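Looking after a white worktop or table

White surfaces get a bad name for showing every mark, but they are easier to keep than dark ones, which show dust, crumbs and water spots within the hour. These tips come from ten years of using white tables for sewing, potting on and general mending, and from readers who have written in.

Everyday cleaning

Brush or shake off dry bits first. Wiping grit about with a wet cloth is what puts fine scratches into the finish, and once they are there they hold dirt and the top starts to look grey.

Use warm water with a small squirt of washing-up liquid. Wring the cloth out well. Work from the back edge to the front, rinse the cloth, then go over it again with plain water. Soap left behind dries to a dull film, and most "stains that won't shift" are layers of old soap with dust stuck in them.

Dry with a clean tea towel. If you leave it to dry by itself in a hard water area you will get rings.

Marks and what shifts them

Tea and coffee: bicarbonate of soda mixed to a paste with water. Leave it on for ten minutes, wipe, rinse. Don't scrub with it on a gloss finish.

Ballpoint: a little surgical spirit on cotton wool, dabbed. Try it underneath the table first. On painted wood it can lift the paint, so stop if any white comes away on the cotton wool.

Pencil: an ordinary white rubber. Coloured rubbers leave their own streaks.

Glue: let PVA go hard and then ease it up with an old bank card. Superglue is another matter and I have never got it off a painted top without leaving a patch.

Turmeric and curry paste: wipe at once, then bicarbonate as for tea. What is left often fades if the table can stand by a sunny window for a few days.

Rubber feet: small appliances and some tool stands leave yellow or grey prints where they have sat for months. These are in the finish itself and cleaning won't move them. Put a saucer or a scrap of cork under each foot from the start.

Maham Kazmi wrote in November to say she uses a plain melamine sponge on everything. It does work, but it is a very fine abrasive and will take the shine off a gloss top in patches. Keep it for matt surfaces, and use it wet with hardly any pressure.

Covering the top for messy jobs

If the table has to do for meals as well as work, cover it. Lining paper from the decorating aisle is cheap, comes on a long roll and can be taped underneath at both ends. Tape on the top face pulls at the finish when it comes off. Newspaper is no good on white, as the ink comes through as soon as it gets damp.

For anything wet I use a sheet of white board cut to fit. Mine came from Bangash, the timber place behind the station, cut 2,000 mm long and 60 mm short of the table's depth so that I can get my fingers under the back edge to lift it. Measure your table before you go. I had been told it was a standard size and it measured 2,077 mm, so the first board was ordered wrong.

Round off the corners of the board with sandpaper — they catch sleeves otherwise. A strip of non-slip drawer liner at each end stops it creeping.

Light

A white top throws light back at you, which helps with fine work until the lamp is too strong and you find yourself squinting. Set the lamp to one side and a bit behind your shoulder, on the opposite side to your working hand, so your own shadow falls away from the job. I have mine 55 cm above the table. Any lower and it makes a bright pool with dim edges.

Small dark parts such as screws, washers and press studs are easy to find on white. Pale ones vanish. Keep a square of dark felt in the drawer and put it down when you are working with pearl buttons or clear beads. It stops them rolling as well.

Clearing down

Clear the whole top at the end of each job, even if you will be back at it in the morning. Everything goes on a tray, and the tray goes on a shelf. Then the table gets a wipe while it is bare, and you see any marks while they are fresh. Wipe the front edge as well, where hands and sleeves rest. That is usually the grubbiest part.

Check the surface from a low angle with the light behind it. Smears and dried drips that you can't see from above show up straight away, particularly late in the afternoon when the room is getting dim.

Waxing painted tops

Painted wood can have a thin coat of clear wax twice a year. Use a colourless one, as anything sold for "natural" wood will turn white paint cream. Put on very little, leave it half an hour and buff it off. Laminate and melamine need no wax and will only go sticky if you try. Keep hot pans and mugs off a waxed top for a day or so after buffing.

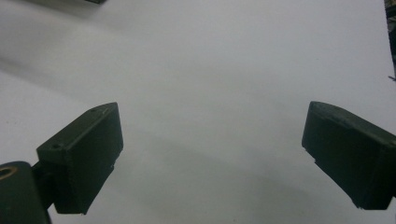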